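Bench notebook, 15 Mar 2024
Mug and table layout, notes before the handover trial
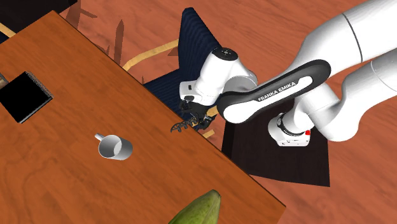

Flinder Works / Packing & Returns / Automation bench

Shares 10 | Comments 2

Picking up from where I stopped yesterday, with a fresh cup of tea and a much better temper. The simulated table is now in a state I'm happy to show people. The arm is the Franka, the mug sits by itself with clear wood all around it, and the gripper is still empty and off to the side, so there's plenty of room to argue over the approach before anybody commits to one. I left the big green papaya-looking thing in because the returns table never has just one item on it, bless it, and the black book-like block stays too.

Ran the mug pick 96 times overnight on the Lastum planner. Most of the misses came when the fingers went for the body of the mug. Going for the rim did better, though I want to look at the handle side again, and the script's habit of taking the long way round the elbow still bothers me. (Note to self: the joint limits file is the old one. Fix this first!)

Now the part I keep turning over. I spent most of the morning out on the floor with Lejla Nikolaidis and the returns crew, and came back with four pages of scribbles, nearly all of them more useful than my logs. They handle 900 returned items on a full shift. What they'd love to hand off is the reaching and setting down, which is murder on the shoulders by mid-afternoon. What they do not want to hand off is the looking. Lejla picks up a mug, turns it once, runs a thumb along the lip and knows which bin it belongs in, and she was very clear (and very kind about it) that she doesn't want to spend her day watching a screen while an arm does the bit she's good at.

So the plan changes a little. The arm brings the item to the person and takes it away afterward, and the grading stays in human hands. That means a slower handover, and Trustell's original proposal will need its throughput page redone. I'd also like the crew to set the pace themselves, with a pedal or a big button, whichever they prefer once they've tried both.

Chair position matters more than I'd thought, too. In the model the navy chair is behind the table edge and the wrist passes right across in front of it. Fine in a simulation, less fine with Lejla's elbows in the same place. Moving the base or moving the seat, I'm not sure yet. Will try both before the June review.

Still to do: joint limits, rim grasp with a heavier mug, ask Ivanov about the softer fingertips, print the new layout for the break room wall so people can scribble on it.

Comments (2)

Lejla Nikolaidis: Button please, no pedal. Half of us stand on one foot by the end of the day. And thank you for coming out to the floor, come again when it's busy!

nightshift_returns: Can we try it with the tall glasses as well? Those are the ones we drop.

Questions to the automation bench, second floor | © 2024 Flinder Works | Back to top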